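2.3 Planning the work cell before you order

Complete these steps before you send the order form to Bruvent.

1. Measure the table. Two arms need a clear depth of 700 mm from the front edge to the wall.

2. List the objects to be handled. Include small items such as pens and paper cups. The thinnest item decides the finger set.

3. Enter one gripper per arm on the form. Grippers are not included in the arm price.

4. Add 13 percent to the equipment total for brackets, cables and spare fingers.

5. Reserve 40 hours of staff time for set-up. Record this under labor, not equipment.

NOTE: Wrist modules are quoted separately. Allow 4 weeks for delivery.

CAUTION: Do not order arms before the table height is fixed. Base plates cannot be exchanged once drilled.

6. Check cable slack at the wrist with the arm at full reach. Order the longer cable if the loop pulls tight.

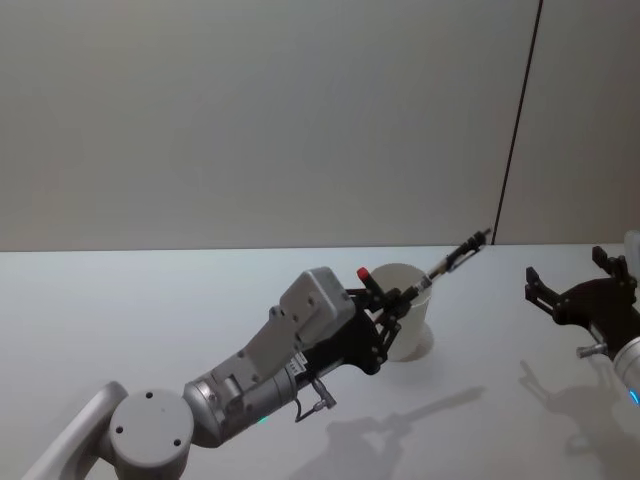 Gemma Hartley adds that spare fingers should go on the first order, as a separate order carries its own freight charge and has to be approved again.

7. Sign the form and keep a copy with the cell drawings.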